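Häufige Fragen zu Sortierschalen und Arbeitsunterlagen

Stand: 4. Dezember 2009

Für welche Teile eignen sich Schalen mit geripptem Boden?
Für längliche Kleinteile, die parallel liegen sollen: Stifte, Schrauben, Pinsel, Bohrer. Runde Teile rollen in den Rillen nur in Längsrichtung. Für Pulver und Granulat ist eine Schale mit glattem Boden vorzuziehen.

Welche Schalen passen in das Regal Platcombe?
Alle Schalen der Reihe Fevby bis 13 cm Breite. Breitere Ausführungen liegen auf den Schienen nicht vollständig auf.

Wie viel Platz brauche ich auf dem Tisch?
Die Unterlage Tenuvley 37 misst in der Tiefe 37 cm. Auf jeder Seite der Schale sollte eine Handbreit frei bleiben, damit Schachteln und Werkzeug daneben abgestellt werden können.

Wie werden die Schalen gereinigt?
Lauwarmes Wasser, mildes Spülmittel, weiche Bürste in Rillenrichtung. Keine Lösungsmittel. Cremefarbener Kunststoff kann bei dauerhafter Sonneneinstrahlung nachdunkeln; die Funktion wird dadurch nicht beeinträchtigt.

Kann die Unterlage direkt auf Holz liegen?
Ja. Die Tischplatte muss trocken und staubfrei sein. Neu geölte Platten vor dem Auflegen vollständig aushärten lassen.

In welcher Richtung stelle ich die Schale auf?
Bei Arbeiten im Sitzen mit der Längsseite vom Körper weg. Beide Hände erreichen den Inhalt dann von der Seite. Kleine Schachteln stehen hochkant links oder rechts neben der Schale.

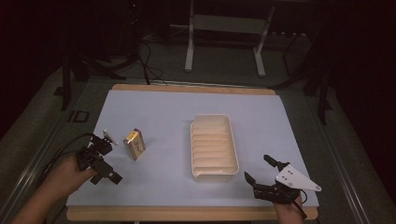
Quer gestellt wird die Schale nur bei geringer Tischtiefe. Unter 33 cm nutzbarer Tiefe empfehlen wir generell die kurze Ausführung.

Sind Ersatzschalen einzeln erhältlich?
Ja, unter der Bestellnummer 1509 bei Rahman. Seit Mai werden Schale und Unterlage getrennt geliefert.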